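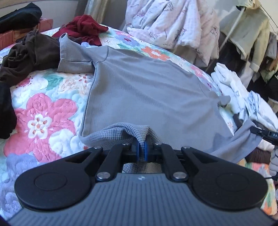 Figure 1. View from the camera on the hand-held gripper, with the blue fingers closed on a fold of a grey short-sleeved shirt.

Teaching Garment Handling by Demonstration with a Hand-Held Gripper
Final project report, Kekley group

Project members: Barnabás Fülöp, Ursina Zwahlen, Oda Berge
Supervisor: Győző Lengyel
Submitted: August 11, 2019

Summary

This report describes a one-semester project on teaching a robot to handle clothing from examples given by a person. The examples were recorded with a hand-held gripper carrying its own camera, which the group named Jatonell. Recordings were made in ordinary bedrooms and compared with a smaller set made by remote control of the laboratory arm, Ister. The group collected 947 usable demonstrations by hand and 104 by remote control. The comparison concerns the time needed, the quality of the recordings and the comments of the people who made them. Training a full folding policy was outside the agreed scope.

1. Background

Clothing is difficult for a robot to handle. A shirt has no fixed shape, and the same shirt placed on the same surface twice will not lie in the same way. Writing rules for each case is slow work, and the rules tend to fail as soon as the garment is changed. Showing the task is an established alternative. A person carries it out, the movement is recorded, and a program is later fitted to the recordings.

The department has until now used remote control for this purpose. The operator sits at a desk and moves a small copy of the arm, and the large arm follows. The method gives clean joint data, but it ties every recording to the laboratory bench. The previous project, Szalai, noted in its final report that all of its garments had been handled on one white table under one lamp.

The present project was asked to find out whether a hand-held tool could give recordings of comparable use in real homes.

2. Equipment

Jatonell is held in one hand and closed by the operator's grip. Two linkage arms carry a pair of blue fingers, and the camera looks forward over the body of the tool, so that the fingers stay in view during a grasp. The lens is a wide one. It darkens towards the corners, and the group decided to leave this uncorrected in the stored recordings.

The same type of finger was fitted to Ister before the remote control sessions. This took longer than planned, as the first mounting plate was drilled to the wrong spacing and had to be made again.

3. Recording procedure

Each demonstration covers one action on one garment. Four actions were defined: pinch and lift, fold sleeve inward, fold hem upward, and smooth flat. The garment was laid out by a second person, who was asked to vary its position and to leave the sleeves as they fell. The demonstrator then started the recording, carried out the action at an even speed, opened the fingers and moved the tool away.

Surroundings were left as found. Figure 1 is typical of the home recordings: the shirt lies on a quilted floral bedspread, and further clothing is piled and hanging beyond it. The group considered clearing the beds before recording and decided against it, as a robot working in a home would be given no such help.

A pinch was accepted only when the cloth stood up visibly between the fingers. Textured cloth, such as the waffle knit in Figure 1, proved easier to take hold of than smooth lining material, and demonstrators new to the tool were given textured garments first.

4. Results

Recording took place in 11 homes. After the removal of failed starts, dropped frames and recordings in which a hand covered the lens, 947 demonstrations remained. The remote control set was recorded by Zoltán Csonka and Oda Berge over three afternoons and contains 104 demonstrations of the same four actions.

Demonstrations made by hand were shorter in every category. The difference was greatest for the sleeve fold, where operators at the desk often stopped to judge the depth of the cloth from the screen. Several reported that they could not tell whether the fingers had touched the bedding. With the hand-held tool this was felt directly through the grip, and the hesitation largely disappeared.

The remote control recordings were better in one respect. Joint positions came straight from the arm and needed no further treatment. For the hand-held set, the path of the tool had to be worked out from the video, and 103 recordings needed manual correction — mostly where the camera had come so close to plain cloth that there was little left to follow. Patterned bedding helped here, and the recordings made over plain sheets were the ones most often corrected.

5. Difficulties

The weight of the tool was underestimated. Demonstrators tired towards the end of a session, and their movements became less even. From November onwards a break was added after each set of recordings.

Smoothing also remains unsatisfactory. People smooth cloth with an open palm, and the fingers of Jatonell offer no matching surface. Demonstrators pushed with the closed tips instead, and each developed a different manner of doing so. Ursina Zwahlen has proposed that this action be dropped from the set or given a separate attachment.

6. Recommendations

The group recommends that hand-held recording be adopted for pinching and folding, and that remote control be kept for checking a small number of recordings on the arm itself. A lighter body should be made before further sessions are planned. The corrected recordings have been placed on the department server together with the notes for each home, and questions about the path correction should be addressed to Barnabás Fülöp.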